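Search this site Go
Home | Meetings | Patrols | Contact

Studermont Neighborhood Safety Council
Minutes, Wednesday, 7 pm

Chair Napaporn Ongart. Quorum ok. April minutes passed, no changes.

1. Night patrols. Petchrat side wants its own guards. Moya: not without sheriff sign-off, state law. Long argument. Tabled.

2. Gate keys. Old list has 193 names, needs redoing. Moya to do it before next meting.
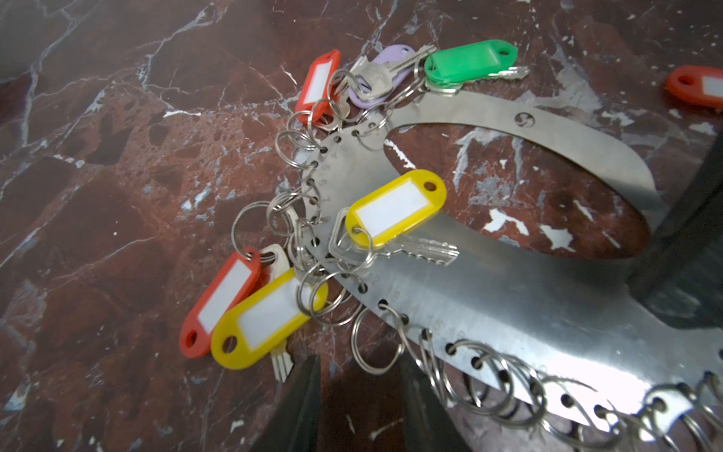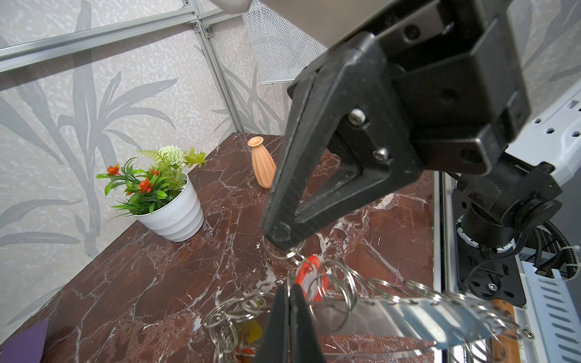
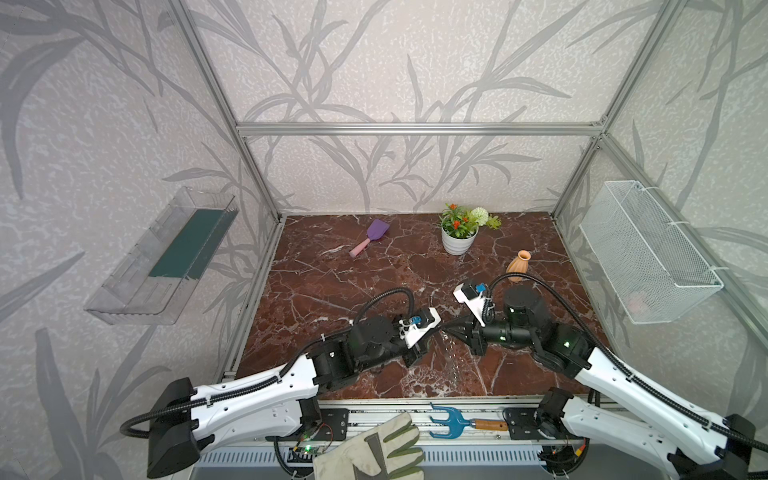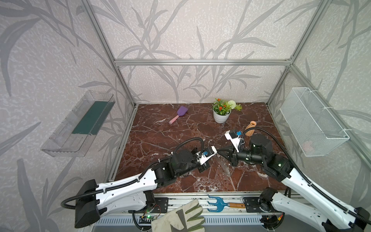 3. Radios. Stikent quote $700, Trumodeo $600 but no chargers. Voted Trumodeo, 8 to 3.

4. Letter to county on response times. 30 minutes on Mill Rd is too long. Ongart drafts, all sign. Copy to state rep.

5. Public comment. Two residents against any armed patrol, one for. Asked that training be open to the sherriff's office. Noted.

Adjourned 8:40. Minutes by Trinidad Moya

Last updated: Wednesday, 10:15 pm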